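STUDENT ROBOTICS PROJECT – WORKCELL SAFETY CHECKLIST
Basket Sorting Assignment, Kevel Workshop
Inspection date: Jun 4, 2024
Inspector: Leidy Giraldo
Student team lead: Fedir Sirko
Form 71, to be kept with the project log

Section A. Before power is applied

A1. Base plates fastened to the table. Satisfactory.
A2. Frame rails and corner joints tight. Satisfactory. The team is reminded to check these again after the table has been moved.
A3. Emergency stop tested by two students. Satisfactory. Tested by F. Sirko and E. Ayala.
A4. Baskets free of cracks and sharp edges. Satisfactory. Slotted walls can catch a fingertip or a sleeve, and baskets are to be handled by the rim. 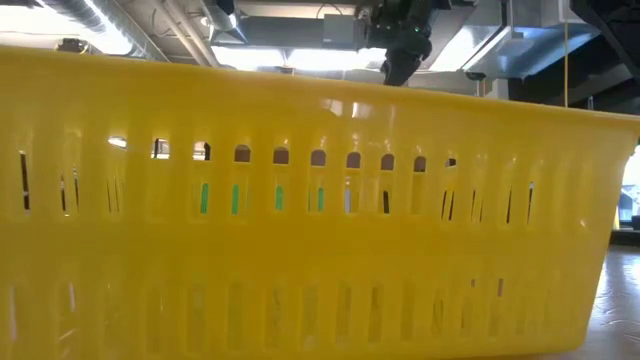 A5. Eye protection available at the entrance. Satisfactory.
A6. Long hair and lanyards secured. Comment: one lanyard removed at the inspector's request.

Section B. Operation

B1. Speed limit set in software. Satisfactory. The limit for student work remains 300 mm per second. Requests to raise it go to Segundo Rivadeneyra in writing.
B2. Arms kept from meeting over the shelf. Needs attention. Both arms are able to reach the raised shelf, and the Betska control script does not yet stop one while the other is in that zone. Until it does, one arm is to be parked before the other is sent to the shelf.
B3. One student at the stop button during all motion. Satisfactory.
B4. No hands over the table while the arms are enabled. Satisfactory – the team calls "clear" before each run. 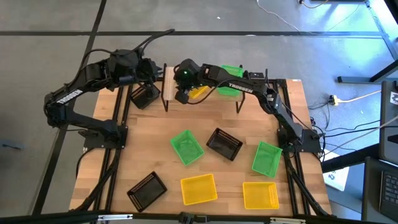 Section C. Floor and cables

C1. Floor tape in good condition. Satisfactory.
C2. Cables routed away from walkways. Needs attention. Cables on the floor are to be covered or tied back before the next session.
C3. Power strip accessible and kept off the walking path. Needs attention. See C2.
C4. Boxes stored clear of the table legs. Comment: to be moved to Room 108.

Result: approved for supervised use only. Items B2, C2 and C3 are to be corrected within 3 working days and shown to the inspector.

Reviewed by: Eliécer Muñoz, course instructor
Next full inspection: December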